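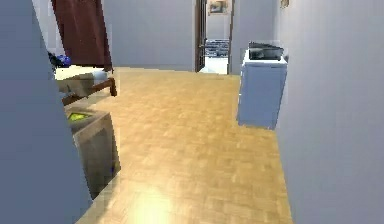
Home Search Maps Faults Checklists Log out

POST-FAULT CHECKLIST – Pasomell nav stack, bedroom map
Filled in by: Stijn Meijer
Checked by: Borislav Spahić
Reason: sim run in June, agent clipped wall corner, kept driving, no stop raised. Same build was due on the real base at Mekstead next morning. Held.

1. Build and map version match the fault log
OK. Map is the stock bedroom one, no edits. Parquet floor, grey-blue walls, doorway at the back through to the next room.

2. Fault reproduced
YES. 4 tries, 2 hits. Both hits on the near left corner, turning in. The two clean ones took a wider line. Same start pose every time so the difference is timing, not the map.

3. Contact flag raised on touch
FAIL. Flag comes up late, well after the base is already pushing. Planner reads it as wheel slip and adds drive. This is the bad one. On real hardware that's a hand or a foot against a door frame.

4. Corner inflation radius
FAIL. Config says one thing, running value says another. Somebody's local file overrode it. Mine probably, checking. Restored from main and re-read at startup.

5. Depth reading with a wall very close to the camera
FAIL. When the wall takes up the left of the view the depth values there drop out and get filled as free space. So it thinks it can cut in. Needs to be filled as UNKNOWN, and unknown needs to mean slow down. Ticket raised with Nimport, no answer yet.

6. Floor glare
OK with comment. Bright patch on the parquet low in the view. Suspected it at first, masked it out, hits still happened. Not the cause. Leave the glare in for testing, real floors do it too.

7. Low obstacles by the bed
OK. Wastebasket in front of the bed is picked up and given room. Bed leg and side rail both on the cost map. Curtain is marked solid, fine for now.

8. White appliance, right side
OK. Clearance good on all runs. Label in the map says washer, could be a cabinet for all the planner cares. Don't waste time on it.

9. Doorway at back
NOT TESTED. Never got that far on the fault runs. Must be done before sign-off. Watch the change in floor, it goes pale past the door and the old build treated that as a drop.

10. Watchdog timeout
FAIL. Set to 1000 ms, should be 800. Even 800 feels long to me – Borislav to decide.

11. Manual stop
OK. Tested from keyboard and from pendant. Both stop the base. Tested twice becuase the pendant battery light was on.

12. Logs saved
Partly. Second hit overwrote the first. Folder naming is fixed, old log is gone, sorry.

RESULT: NOT CLEARED for hardware. Redo 3, 4, 5, 9, 10. Real base stays on the blocks with the drive fuse out untill both names are on the new sheet.

Comments (4)

Borislav Spahić
Agree on the hold. Item 10, go to 800 and rerun, I'll look at shorter after. Item 3 needs its own test, not just this map.

Stijn Meijer
Item 4 was my file. Removed.

Filip
Had the same free-space fill on the hallway map last winter. Clamping near range hid it but it came back at a different camera height, so fix the fill.

Borislav Spahić
Filip can you send that hallway run? Want it in the set before we redo item 5.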